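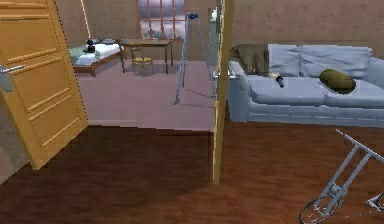 Section 4. Setting Up a Retail Vacancy Record

This section covers how to add a vacant or partly vacant shopping property to Plevar, divide it into units, connect it to an incentive district and publish it to the public map. It is written for city planning and economic development staff who have an Editor or Administrator account. Viewer accounts can open the finished record but can't change it.

Complete Section 3 (Importing Parcels) before you start. If the parcel isn't in your city's base layer, the record will save as a draft but can't be published.

4.1 Before you begin

Have the following on hand:

The parcel number or numbers for the property
The most recent floor plan or leasing plan
The gross leasable area of each unit, in square feet
The date each vacant unit was last occupied, if known
The ordinance number for any incentive district that covers the site

A leasing plan supplied by the owner is usually more up to date than the one in the building permit file. Where the two disagree, enter the figures from the leasing plan and attach both documents.

4.2 Create the property record

1. Sign in and open the Properties tab.

2. Select New Property, then Retail or Mixed Use. Choose Mixed Use if any part of the site is zoned for housing, even if no housing has been built.

3. Enter the parcel number. Leave out spaces and hyphens. If the property sits on more than one parcel, enter the first, select Add Parcel and enter the next.

4. Check the outline on the map. The parcel boundary appears in blue. If it shows the wrong site, select Clear and enter the number again.

5. Type a property name. Use the name residents use, and put former names in the Also Known As field. Both are searchable.

6. Select Save Draft.

Note: The property type can't be changed after the record is published. To change it, an Administrator has to archive the record and start a new one.

4.3 Add units

Units can be typed in one at a time or loaded from a spreadsheet. For a small strip center, typing is quicker. For an enclosed mall, use the spreadsheet.

To type units in:

1. Open the draft and select Units.

2. Select Add Unit.

3. Enter the unit number, floor, area and status. Status can be Occupied, Vacant, Under Construction or Closed to Leasing.

4. For vacant units, enter the last occupied date. If you know only the month, enter it in the form September 2023 and leave the day blank.

5. Select Save and Add Another, or Done.

To load a spreadsheet:

1. On the Units page, select Download Template.

2. Fill in one row per unit. Don't rename or reorder the columns.

3. Select Upload and choose the file. Each upload can hold up to 200 rows. Split larger properties into two or more files.

4. Review the Errors panel. Rows with errors are skipped and the rest are loaded.

5. Correct the skipped rows in a new file and upload only those rows.

Caution: Uploading the same file twice creates duplicate units. Plevar doesn't compare unit numbers between uploads. If this happens, select Undo Last Upload before making any other change. The option disappears once a unit has been edited by hand.

4.4 Anchor spaces and common areas

Mark a unit as an anchor if your city's code defines it that way. The vacancy rate is then shown twice, with and without anchors, and the two figures can be far apart when a department store has closed.

Corridors, food court seating and service areas are entered under Common Area. They don't count toward leasable area. Kiosks on a license of less than a year also go here – don't enter them as units.

If part of the building has been demolished, set those units to Removed and enter the demolition permit number. Don't delete them. Deleted units drop out of the history chart, and earlier years will show the wrong total.

4.5 Connect an incentive district

Skip this step if the property isn't in a district.

1. Open the record and select Incentives.

2. Choose the district from the list. If it isn't listed, see Section 6, Districts and Agreements.

3. Enter the ordinance number and the start and end dates.

4. Enter the share of the property inside the district as a whole number. For a site that falls fully inside, enter 100.

5. Attach the signed agreement as a PDF.

Note: Draft agreements should not be attached. Files on the Incentives page become public when the record is published.

4.6 Publish the record

1. Select Check Record. Missing fields are listed in red.

2. Fill in the missing fields, or select Not Known where that option is given.

3. Select Publish. The property appears on the public map after the next overnight update.

Users who see the message "Parcel not matched" should return to Section 3. The message "Area exceeds parcel" usually means that a unit's area was typed in twice or that a second parcel was left out. On buildings with more than one floor, check that the floor field is filled in for every unit – a blank floor is read as ground level.

4.7 Keeping the record current

Review each published record at least once every 6 months. Plevar sends a reminder to the Editor who last saved it. To send reminders to a shared mailbox, open Settings, then Notices, and enter the address there.

Section last revised 2024-05-09. Continue to Section 5, Public Comment Pages.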